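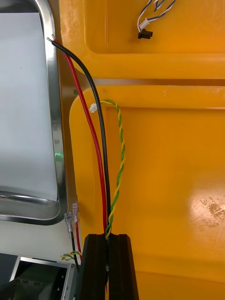 Posted by Nesma Helmy in Cats, Mostly | 14 comments | February

Quick one tonight, I have maybe an hour before somebody starts yelling at the kitchen door.

So. Moving with an older cat. I said I'd write this up back when we did the first apartment and then I never did, and now we've moved again and Barua is asleep on a pile of coats and I have no excuse left.

Barua is a gray tabby, eleven, big in the shoulders, scared of umbrellas. She had lived in one place for seven years. Same radiator, same windowsill, same neighbor's dog to hate through the fence. The new house was built in 1932 and it makes noises. Pipes, mainly. Also the stairs. I worried about the stairs and should have worried about the pipes.

First thing, the carrier. Get it out early. I mean weeks. We left ours open in the hallway for 21 days with an old sweatshirt in it and by the end she was napping in there by choice. Last time I got the carrier out the same morning as the truck and I still have the mark on my wrist. Feed them near it, then in it, then close the door for a few seconds and open it again. Boring. Do it anyway.

Ashok Bhatt from two doors down (old street, not new street) has moved with cats four times and he told me to do the bedroom last. Pack everything else, leave the bed alone, leave her blanket alone, keep the food bowl where it's always been. That was good advice. She mostly ignored the boxes in the living room. She sat in one. She did pee on one, it was towels, we lived.

Moving day itself. Shut her in the bathroom with a sign on the door. Big letters. Movers don't read small signs. Litter, water, the sweatshirt, a radio on low. I checked on her way too much and each time I opened the door she tried to get past my legs, so, check less than I did.

The drive was nearly two hours. I'd read a lot of stuff about calming sprays and I'm not going to tell you they do or don't work, I used one and she howled the entire way so make of that what you will. Towel over the carrier helped some. Talking to her didn't. Singing made it worse, thank you to my sister for that expirement.

OK the part people ask me about. One room. You pick one room in the new place and that is the cat's room and she does not leave it until she's acting like herself in there. I picked the back bedroom, it has a low window and a closet she could hide in. Her own litter box from the old place, NOT a new one. I know. It's gross. I scooped it and brought it along with some of the used litter in the bottom because it smells like hers. The vet we see now, Dr. Ó Riain (Bríd, she says call her Bríd, I can't do it), said that was the right call and also said to put the food at the other end of the room from it. Which I had not done. Moved it that night.

Day one she was in the closet. Didn't eat. Day two, closet, ate a little after dark. I sat on the floor and read my book out loud to a closet. Day three she came out at 4 am and walked across my face. I was so happy I didn't even mind.

If yours goes more than a day without eating anything, call the vet. Don't wait and see. Cats not eating gets serious faster than you'd think, older ones especially.

Then the pipes. When the heat comes on in this house there's a bang and then a kind of knocking that goes up the wall. First time it happened she went straight up the curtain. Ten pounds of cat, at the top of a curtain, making a sound. After that I started giving her a bit of chicken whenever the heat kicked on. Bang, chicken. Bang, chicken. My friend Perla trains dogs and says it's the same idea she uses for thunder. It took a couple weeks but now the heat bangs and Barua comes looking for me with her mouth open. So now I have a different problem – but a better one.

We opened the bedroom door at day nine. I'd planned on five. She wasn't ready at five, she was still eating only when it was dark out, so we waited. Opened it a few inches and went and sat in the other room and pretended not to care. She did the hallway that evening and the stairs the next day and the kitchen not until the weekend. Went back to her room between trips. Let them go back. Leave the door open behind them so there's always a way home.

Other stuff, no order:

Update the microchip. Do it before you move. I did it at a red light practically. The address on the tag too.

Check the window screens. Push on them with your hand, hard. Two of ours just popped right out.

Walk around at floor level. Old houses have gaps. We found one behind the stove a cat could absolutely get into and possibly not out of. Stuffed it, then closed it up properly later.

Spend money on one good tall thing. I bought a Gallden cat tree secondhand for $60 and it's the ugliest object I own and she has been on top of it since it went up. She can see the street. I think half of what was wrong that first week was she had nowhere high.

Keep the meal times exactly the same. Even when you can't find your own plates.
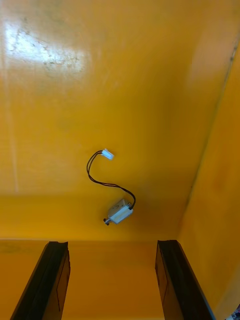 Yellow panel, with the little solenoid lock hanging down.

Things I'd skip: the new fancy litter. The new fancy bed. New anything, really, for the first month. She wanted her old junk. The blanket has a hole in it you could put your head through and that's the one she wants, I tried to swap it for a nicer one and found the nice one dragged out in the hall.

And outside. I get asked when we'll let her out and the answer is we won't, she's indoors now. She used to have a yard, sort of, at the old place. Here there's a road. She complained at the back door for a week or so and I played with her every time she did it, string on a stick, nothing special, and she complains alot less. Still does it at dusk. If you do plan to let yours out ask your own vet how long to keep them in first. Longer than you want to, probably.

Rezaul asked in the comments last time about two cats moving together. I don't know! I've only got the one. If anybody has done it please tell him down there, he's moving in spring with a pair of brothers and sounds nervous.

She's up. Got to go, it's chicken o'clock.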